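Speaker notes: "Ten Stations Later: what changed for the people on the floor"
Woo-jin Sun, process engineering, Javero
Internal version, 19/06/2024

Slide 1. Title
Give name and role. Mention that Ok-hee Yoo (shift lead, Paiva site) reviewed the numbers and will take questions on rostering. Keep this under a minute.

Slide 2. Starting point
Before automation, the sample packing line at Paiva ran on manual placement. Operators picked up bottles and cups from an open table and set them in position for the tray. Rate was set by the slowest pair of hands on the shift. Error log was on paper. Do not spend time on the paper log, people laugh and we lose two minutes.

Slide 3. Scope
10 stations converted. 48 operators on the affected rosters. No station was converted without a trained operator assigned to it by name. Say this slowly.

Slide 4. What a station handles
Small bottles, paper cups, mixed orientations. Parts are not fixtured. A bottle may be on its side and at an angle, and the arm has to deal with that. Tape on the table gives the operator reference marks for setup. Point out that the layout is deliberately plain: white surface, plain wall, few objects. Clutter was the main cause of stops in the first month.
Leave the next three up without talking over them. 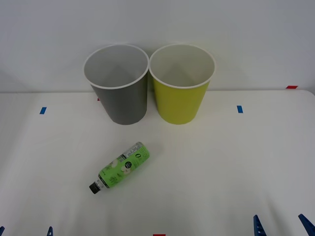
Bottle and two cups, same station in all three.
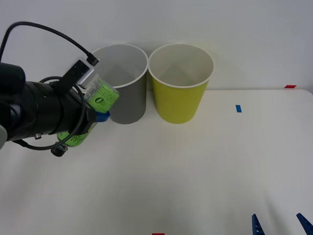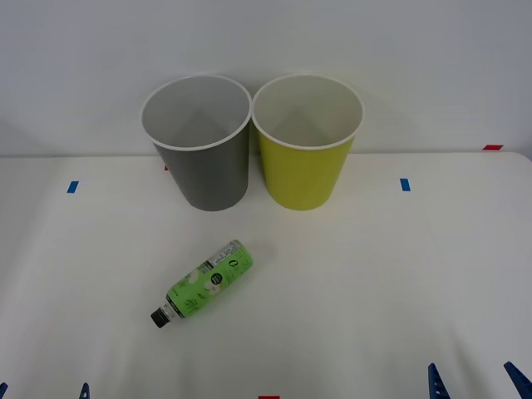

What does the operator do while the arms are working?
The operator sets out the parts, confirms the layout against the marks, starts the cycle and watches for stops. Between cycles the same person checks gripper pads, clears rejects and writes up any fault. One operator covers two stations at most. We tried three at Drukura and response time to a stop went past the limit we had agreed with the shift leads, so we went back to two.

Slide 6. Task changes
Removed: repeated reaching, manual counting, end-of-shift tally.
Added: setup check, fault coding, pad replacement, basic recovery after a dropped part.
Unchanged: final visual inspection. Operators asked to keep it and quality agreed.
Note for speaker: fault coding is the item people complain about. The menu had 80 codes at launch. Most were never used. The shorter menu goes live in August.

Slide 7. Stops
3747 stops logged across all stations in the review period. Largest group is grip retries on bottles lying on their side. Second is parts placed outside the marks. Third is cable snag at the wrist. A retry clears without help in most cases, but it still shows on the operator's screen, and several people said the constant alerts were more tiring than the old work. Alerts for self-cleared retries are now silent and go to the log only.

Slide 8. Training
Two days in the classroom, then paired shifts. The paired shifts mattered more. Ok-hee's point, worth quoting: "People learned recovery by standing next to someone who had done it, and they forgot the slides by lunch." Pause here, she may want to add something.
Operators over the top pay step kept their step. Those moving into station setup were regraded. Have the grade table ready as a backup slide, do not show it unless asked.

Slide 9. What went badly
Rosters were published before training dates were fixed. Some operators arrived at a converted station with no paired shift behind them. Fixed by tying station access to the training record.
Break timing. The cycle does not pause for a break, so cover has to be planned. Skurov handles this with a floater on each shift. Paiva has adopted the same arrangement.
Noise was expected to be a problem and was not. Lighting was. Glare from the white surface was raised at four stations and the lamps were moved.

Slide 10. Next steps
Shorter code menu.
Floater role written into the job description.
Second survey of all affected operators, same questions as the first, so that the answers can be compared.
No further conversions until the survey is back.

Backup: cost per station, grade table, stop log by shift. Questions on headcount go to site management. Questions on rosters go to Ok-hee Yoo.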